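Home > Days Out and Hobbies > Robots and Automation

Is the Skorcombe robot open day worth it for a complete beginner?

Posted by furnov_fan in Robots and Automation
3 replies – 215 views

Hello all! I've seen a poster in our library for the robotics open day at Skorcombe in March and I'm very tempted. I know nothing at all about robots. I can change a plug and I once got a cheap line-following buggy to go round a kitchen floor, and that is the full extent of it.

The poster says "live demonstrations, talks and hands-on sessions" and not much else. I'd be travelling from the Zuvholm side with my nephew, who is 11 and mad about anything with a motor, so it's a bit of a trek and I'd like to know what we're in for. Mainly:

Do you get close to the machines, or is it all behind a rope with a video playing?

Is the talking pitched at normal people?

Can children have a go at anything?

How long should we allow? There's a bus back at ten to four and the next one isn't until gone six.

Any tips welcome, including where to eat. Thank you!

tallerthanthehedge

Yes, its good. We went last year. Parking is bad so get there early. The cafe does a decent jacket potato but they only take cards. Cant remember what the talks were about, there was one on farm machinery I think. My two liked the stickers.

wobblycastors

Oh, do go! I went last March knowing about as much as you do and I came home and bored my whole family with it for a week. I'll try to take your points in order but I may wander off.

How close you get depends on the room. The big hall downstairs has the factory-type machines, and those are behind clear screens, so you watch from a couple of steps back. It's still great fun (there's one that stacks crates and it has a lovely rhythm to it) but it is watching and no more. Upstairs is where I'd spend my time. The arms up there are smaller, the groups are smaller too, and the people running them are happy to stop and talk.

The session I'd tell anyone to book is the one called Around the House. I had pictured robots in a tidy lab, picking up coloured blocks. This was all ordinary belongings, on a glass-topped table with stuff heaped on it, the way ours looks when we've just got back from somewhere and nobody has put anything away. There was something cheering about seeing a pair of robot arms faced with the same sort of muddle I face every evening.

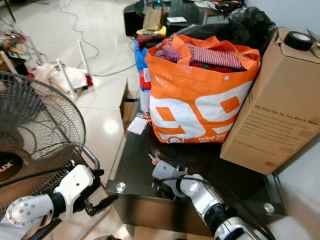

Keys by the right-hand gripper, shopping bag full of clothes in the middle of the table.

I had no idea that keys were such a big deal! The woman leading the session spent ages on them, and I was glued. They lie flat, they're shiny, they slide over each other, and on glass there's nothing underneath for the fingers to dig into. You and I would drag them to the edge of the table without thinking about it, or pin one down with a nail. She got us all to take out our own keys and pick them up off the desk using just a finger and thumb held stiff, no bending. Try it, it's maddening. After that you look at a gripper with a lot more sympathy.

Then there was a long bit about cloth, which she said was harder still. A box stays box-shaped when you move it. A folded top can be any shape at all by the time it's halfway out of a bag, and it hides whatever is below it. Somebody asked about the glass as well, and she said see-through and shiny surfaces can be a real nuisance for a robot's cameras, as they may pick up reflections or what's underneath the table. I'd never once thought of a glass table as being difficult. I've got one at home and now I look at it differently.

Be ready for it to be slow. I mean that kindly! If your nephew is expecting film robots he may be a bit thrown for the first five minutes. There are pauses, and goes that don't come off, and the whole room holds its breath and then groans. We loved that part. By the end complete strangers were muttering "left a bit, left a bit" at it.

Is it pitched at normal people? Upstairs, yes, very much so. Nobody made me feel daft and I asked some very daft things, including whether it minded. The talks in the main hall are more mixed. The Angelovski lecture is the one they put in big letters on the programme and it's 60 minutes, with a fair amount of maths on the screen. I followed the first third and then had a nice sit down. I wouldn't take an 11-year-old into that unless he's very keen.

Children can have a go, yes. There's a table by the stairs where you work a little gripper with a handle and try to move things from one tray to another. They say 7 and over, so he's fine. I queued behind a row of children and was not too proud to take my turn – I dropped the sponge twice and got a cotton reel across on my third try. There's also a drawing robot that copies your signature, though the queue for that one was long all day.

Timing: doors were at ten when I went. We did the downstairs hall first, had an early lunch, then the house session, then the have-a-go table, and I could easily have stayed longer. For the ten to four bus I'd aim to be there when it opens and leave by half past three, as the stop is further down the hill than the map makes it look.

A few odds and ends:

The upstairs sessions are free but you need a slot. They put a sheet out at the front desk in the morning and it fills up quickly, so go there before you even take your coat off.

Stand to the side if you can. I started off straight behind a tall man and saw mostly jumper. From the side you can watch the fingers close.

Bring a drink for the upstairs room, it gets warm.

Let your nephew write down two or three things to ask before you go. The staff really light up when a child asks something, and mine (I borrowed a neighbour's) got a far longer answer than any of the grown-ups did.

Have a brilliant time, and please come back and tell us what you saw. I'm hoping to go again this year myself.

seventyeight_rpm

Agree with most of the above, with a couple of corrections from someone who has been three years running.

The front desk sheet has gone. It's online booking for the upstairs rooms now, and the page opens a fortnight before. You can still turn up and wait for a space, but don't rely on it if you're coming all the way from Zuvholm. The downstairs hall and the have-a-go table don't need booking.

On the bus, get the 78 if you can. It stops outside the gate, where the other one leaves you at the bottom of the hill. It doesn't run late, so check the times for the way home.

I'd also put in a word for the Furnov room, which people walk straight past as it's at the far end of the corridor. It's old hobby robots from the eighties and early nineties, mostly made by club members, and some of them still run. One of the owners let me type in a list of moves and then press go, and it set off in completely the wrong direction because I'd muddled my left and right. If your nephew liked the buggy he'll like that room. You may have trouble getting him out of it.

Disagree about the Angelovski lecture, mind you. Sit near the back, ignore the sums and watch the clips. The questions at the end are the best bit.

Food: the cafe is fine but the queue at half twelve is dreadful. Take sandwiches. There are benches round the side, out of the wind.

furnov_fan

Thank you so much, all three of you! We're going. I've put a reminder in for the booking page and my nephew has started his list of things to ask, which is already over a page long. We both tried the stiff finger and thumb thing with my house keys last night and I'm sorry to say he beat me easily. Will report back in March.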